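Speaker notes – "Small desk, soft things: keeping clothes and office things in one room"
For the evening group at Hanonia, 7 p.m. Slides are in the Fornholm folder. Speak slowly, drink water.

**Opening**

Good evening and thank you for coming. I will speak about a problem which many of us have at home: one table must do two jobs. In the morning we write and calculate on it, and in the evening we fold the laundry on it. My own flat in the Jestov district has one good table, and for many years I moved piles from the table to the bed and from the bed back to the table.

(Ask: who has folded clothes on a desk this month? Wait for hands.)

**The basket comes first**

- Put the basket on the table before you bring the clothes. If the basket comes later, there is no place for it any more.
- I prefer a basket with holes in the sides. Air goes through, and you see from your chair if something is still inside.
- The back of the table is a good place. The front must stay free for folding.
- Do not fill the basket over the rim. What does not fit waits in the bedroom.

Here tell the story of the Beltrán guesthouse, where I worked one summer. We had 248 towels and one folding table, and the person at reception used the same table for the bills. After two weeks we had a rule: paper on the left, cloth on the right. It worked well, but only when everybody followed it – so, some days.

**Desk things stay, but they stay together**

Next two slides. Leave each one up for a moment and let people look before speaking.
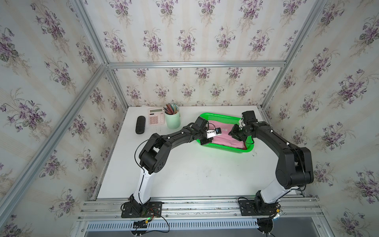

Same table, next slide.

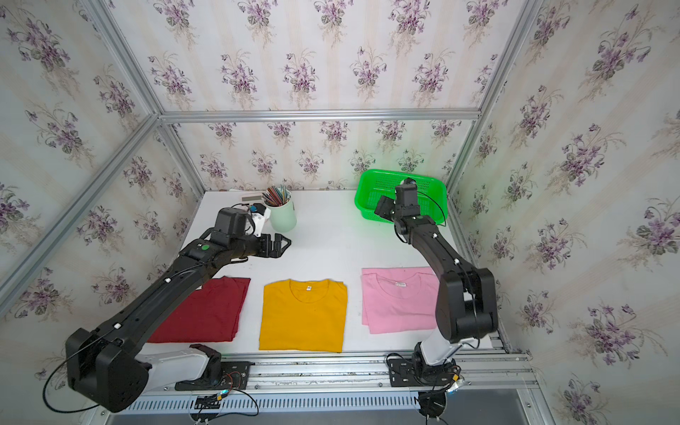
People ask me often if the desk things should go away completely before folding. I say no. If you must pack away the pens every evening, you will stop folding at the table after one week, and the piles will be on the bed again. Small things can have a fixed corner, and tall things like a pencil cup should be far enough back that a sleeve does not catch them.

My rules for the corner:

1. Only things which you use in the same week.
2. Nothing with liquid in it. I once lost a white shirt to a bottle of ink, and I still think about this shirt.
3. The calculator is never under clothes. The keys get pressed and you lose your sum. (I lost a total of 1675 like this and had to start again from the first receipt.)
4. The remote control lives in the corner too, if it has no other home. Otherwise it goes into the laundry, and you will look for it under every sofa cushion.

**Folding**

Show with the real t-shirt. It is in my bag, do not forget it.

- Lay the shirt with its face down and make it flat with the hands, from the middle to the outside.
- Fold one side in, with the sleeve, then the other side.
- Fold from the bottom to the top. Once or twice, it depends on your drawer.
- Put the finished shirt in a row with the others, not on a pile. In a row you see each color, and you can give every shirt to the right person without opening it.

A row takes more space, I know. On a small table you can make a row of 5 and then carry them away. I do it like this and it is quick.

If somebody asks about rolling: it is good for a suitcase. In a drawer my rolls always open themselves, but maybe I am doing it wrong. Let the others answer, there is usually one person who loves rolling.

**Practice, 20 minutes**

Each table gets one basket, some shirts and a box of desk things. First they choose the corner, then they fold. Walk between the tables. Please do not correct the folding too much – last time I did this and people became quiet.

The spare baskets are in room 351, the key is at the front desk. Bring them down before the break.

**Before they go home**

Give out the sheet with the corner rules. Remind them to take their own shirts back, and ask who can help to put the chairs against the wall. The room must be empty by 9 p.m.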